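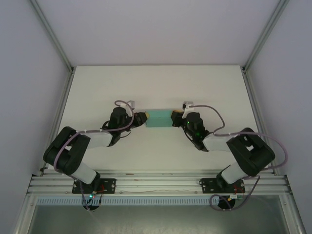
R. Venkataraman
Applicant Support, Savow Jobs

Ticket: Work permit field blocks job applications from outside the country
Status: Open, workaround in place
Last updated: 2019-11-03

Reported problem
Applicants living abroad can't submit an application for any job posted by Staltuler. They fill in all 6 steps, press Submit, and are sent back to step 2 with the message "Permit number required." Most of them don't have a permit yet. The employer applies for it after an offer is made.

Who is affected
1,256 saved applications are stuck at step 2. The problem shows up on 39 listings, all from the same employer account. Listings from Cloltau use the same form and go through normally.

What we tried
- Cleared the cache and tested in a second browser. Same error.
- Changed country of residence to the country of the job. Application went through. Do not suggest this to applicants, as it puts a false address on their file.
- Entered "pending" in the permit field. Rejected, numbers only.
- Copied one listing to a test account and set "Visa sponsorship" to Yes. Application went through with the permit field empty.

Cause
The Staltuler listings were brought over in a bulk upload, and the sponsorship column was blank in the file. The form reads a blank as No and asks everyone abroad for a permit number.

Workaround
Ask the employer to open each listing, set sponsorship to Yes and save. Applicants then need to log out, log back in and submit again. Saved answers and uploaded resumes are kept.

Still to do
Employer has updated 2 listings and is working on the rest. Form team asked to make sponsorship a required column in the upload file. Closing dates need to be extended on the affected jobs, waiting on a reply from the employer about that.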